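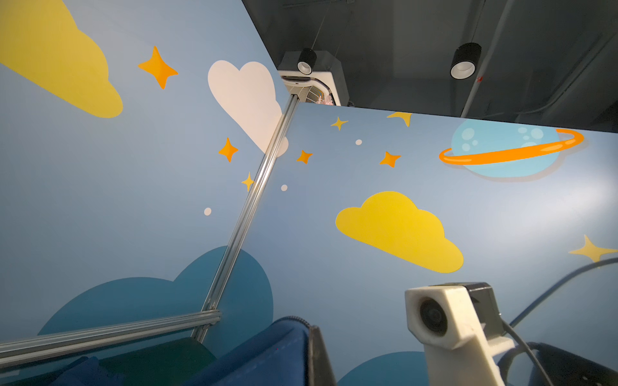

Figure 3. Painted wall panels in a play area, light blue ground with flat cloud and star motifs.

3.2 Surface finish and reported noise

The sound measurements described in Section 3.1 were paired with a short questionnaire given to staff at the Irnby and Rillivier sites. Staff were asked to rate how loud each room seemed during free play, on a scale from one (very quiet) to seven (very loud). Ratings were collected at the end of each shift and matched to the logged levels for the same period. After removal of incomplete forms, 3,110 ratings remained for analysis.

Rooms were grouped by wall finish: plain, single-color, and decorated. A room was coded as decorated if any wall carried figures or motifs against a colored ground (Figure 3). Coding was done by Choi and Tamiru, working separately, and disagreements were settled by Falcão. Floor covering, ceiling height and the number of children present were entered as controls. Ceiling color was recorded but not used, as it varied too little within each site.

Logged levels did not differ by wall finish once floor covering was entered. Reported loudness did. Staff in decorated rooms gave higher ratings than staff in plain rooms at the same measured level, and the gap was widest when the level was near 70 dB. At lower levels the three groups could not be told apart. Single-color rooms fell between the other two, closer to plain.

A similar gap was noted by Aguiar and Marinho in their earlier work at Ondum, where the rooms were larger and only two finishes were compared. They took it as a halo effect, in which a busy visual setting raises the rating given to a sound. Our data fit that reading but do not settle it. Decorated rooms at Rillivier were also the rooms most often used by the youngest children, and the pitch of the voices in them may have been higher. The loggers stored A-weighted levels only, so this could not be checked.

Reverberation time was measured in each room when empty, with the source placed 900 mm above the floor. Values for decorated and plain rooms overlapped fully. Paint alone would not be expected to change absorption in the bands of interest, and no difference was found.

Length of service had a small effect in the opposite direction. Staff who had worked longer at a site gave lower ratings for all finishes, and the term was kept in the final model (Section 3.3).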